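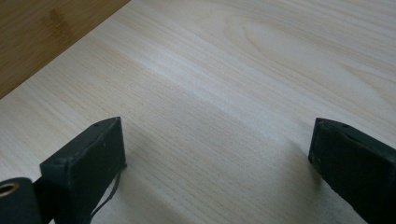

Rules for Working Near Robots
A technical explainer for readers ages 9 to 12
Written by Noelia Carrasco. Checked by Telmo Sarmiento.

What a safety rule is

A robot is a machine that senses, decides and moves. It follows its program. If the program says "close the gripper," the gripper closes, even if a pencil or a finger is in the way. Some robots have sensors that can detect a person. Many do not. Safety rules are written for both kinds.

A rule tells you what you must do. A standard is a larger set of rules that many people have agreed on and written down. Good practice is the name for habits that skilled workers follow even when no rule asks for them, such as wiping down a table before a test.

Words you will need

Gripper: the part that grabs. Most simple grippers have two fingers that move toward each other and apart.
Pinch point: any place where two parts come together and could squeeze something.
Reach: the farthest distance a robot arm can stretch.
Work zone: all the space inside the reach, plus a margin.
Emergency stop: a button that halts the machine. It is usually red and shaped like a mushroom so that a person can hit it with a flat hand.
Risk assessment: a written list of what could go wrong, how bad it would be, and what will be done about it.

How a work zone is measured

The people who set up a robot measure its reach first. Then they add the margin. At the Guda workshop the small training arm has a reach of 71 centimeters, and the workshop adds a margin of 100 centimeters. The edge of the zone is therefore 171 centimeters from the base of the arm. It is marked with yellow tape on the floor.

The tape is a circle, even though the arm usually works on one side only. A program can contain a mistake, and a mistake can send the arm in any direction it is able to move. The zone covers where the arm could go.

Two speeds

Robots are often run slowly when a person is teaching them and faster when they work alone. Slow speed gives the person time to step back or press the stop. At Guda, the teaching speed is 127 millimeters per second. You can test how slow that is: move your hand along a ruler and try to cover 127 millimeters while you say "one thousand one."

The speed is changed with a key. One person keeps the key, and at Guda that person is Leandro Cordero. Students do not borrow it.

Rules for grippers

1. Keep your fingers out of the gap between the gripper fingers, including when the gripper is open.
2. Tie back long hair. Take off scarves, lanyards and loose bracelets.
3. Check cables before starting. A cable must have enough slack to move with the machine, but not so much that it can catch on something.
4. Look at the gripper fingers for cracks and loose screws. Scratches are normal. Cracks are reported.
5. Never hand an object to a moving gripper. Set the object down, leave the zone, then start the program.
6. If something falls, leave it. Stop the machine before you pick it up.

Grippers that are held and moved by a person need rules too. The person decides where the tool goes, but the fingers can still pinch. Rules 1 to 4 apply to them without any change.

What happens when a rule is broken

The machine is stopped and stays stopped. The adult in charge writes down what happened, at what time, and who was nearby. This is called an incident report. It is written even if no one was hurt. The Guda log has 186 entries, and most of them are small: a sleeve over the tape, a stop button with a coat hung on it, a tool left on the table.

Baltasar Manzano reads the log every May and changes the rules where they are unclear. Rule 6 was added this way. Before that, the list said only "be careful with dropped parts," and readers took it to mean different things.

Try it at home

You do not need a robot. Stand in one spot and stretch out one arm. Ask a helper to measure from your shoulder to your fingertips – that is your reach. Add 30 centimeters as a margin. Using string, mark a circle of that size on the floor, with yourself at the center.

Now write a risk assessment for the circle. List each object inside it, what could happen if your arm swung into it, and what you would do first: move the object, cover it, or make the circle smaller by keeping your elbow bent.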